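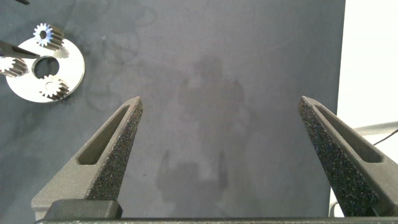

Three small gears on a round metal plate with a hole in the middle.

Gears That Go Around Like Planets

A gear is a wheel with teeth. When the teeth of one gear fit between the teeth of another, turning the first gear makes the second one turn too. Two gears side by side always spin in opposite directions.

Some gears work as a team called a planetary gear set. It has four kinds of parts, and most of them are named after things in space.

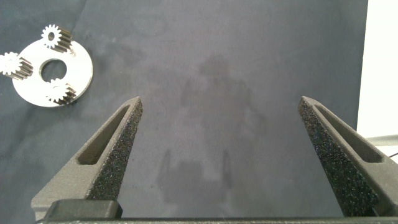 Words by Reet Kuusk
Reading time: 3 minutes

The planet gears are the small ones. The plate that holds them is called the carrier. It keeps the planets the right distance apart, so they can't bump into each other.

A full set has two more parts. One is the sun gear, which goes in the center and touches all the planets. The other is the ring gear. It is a big hoop with teeth on the inside, and it goes around the outside of everything.

What happens when it turns?

Say you hold the ring gear still and turn the sun. The sun pushes on the planets. Each planet spins, but it also rolls along the inside of the ring, and the carrier gets pulled around with it. The carrier turns more slowly than the sun. It also turns with more force — enough to move something the sun gear could not move by itself.

Hold a different part still and you get a different result. If the carrier is held, the planets spin in place and the ring turns backward.

Putting a set together

Start with a flat place to work. A dark mat is good for this, as shiny metal shows up well on it and small parts don't roll as far.

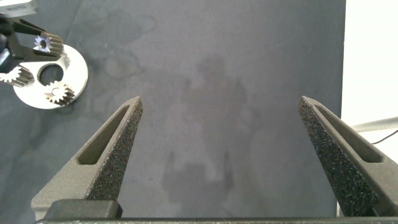

Isla Tapsell writes that she lost a tiny gear from her Jerkitz kit under the fridge, and now she puts a towel down first, even for a quick look.

Set the carrier down flat and put the planets on it. Next comes the ring, and then the sun. If the last gear won't drop in, don't push. Turn one of the planets a tiny bit until the teeth line up, and try again. Keep your fingers away from the teeth when anything is turning.
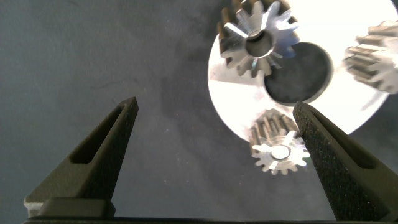 Wian Ntuli wants to know if a set has to have three planets. It doesn't. Some sets have four or five, and sharing the push among more planets can help a set do heavy work.

Where to find them

Many cordless drills have planetary gears behind the part that holds the bit. Some bicycles have them hidden in the back wheel, and so do a lot of cars with automatic transmissions.

Words to know
Carrier: the part that holds the planet gears
Mesh: to fit together, tooth into gap
Spur gear: a gear with straight teeth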